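**Equipment plan for the arm bench at Skitstead**

As many of you know, we must send our equipment request before the end of December. I was asked to write a short note about what we want to buy and what we decided to leave for next year.

The biggest item is a second gripper. We have two offers. The one from Revholm is cheaper, but the delivery time is 21 weeks, and for us this is too long. Politis can deliver in nine weeks, and they include one set of spare fingers in the price. I prefer Politis, even if it takes a larger part of the budget.

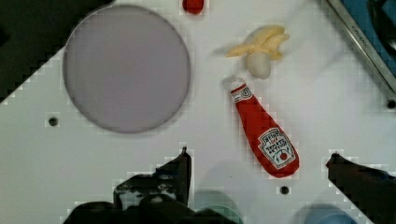 For the soft objects we ask only a small amount. Plush toys are not expensive, and the plates we can buy in any kitchen store. Please do not order them one by one on your own card, as happened in spring. Write them in the shared list and I will make one order.

A separate line of $2,000 is for repair. Last year we did not have such a line, and when a cable broke we had to wait for a signature from Gestisov. I would like very much not to repeat this.

The new camera and the bigger table are moved to next year. I know that some of you are not happy with this. If you think your work cannot continue without one of them, please write me a few sentences with the reason and the price, and I will bring it to the budget meeting.

Efthymia Mitsotakis-Vlachou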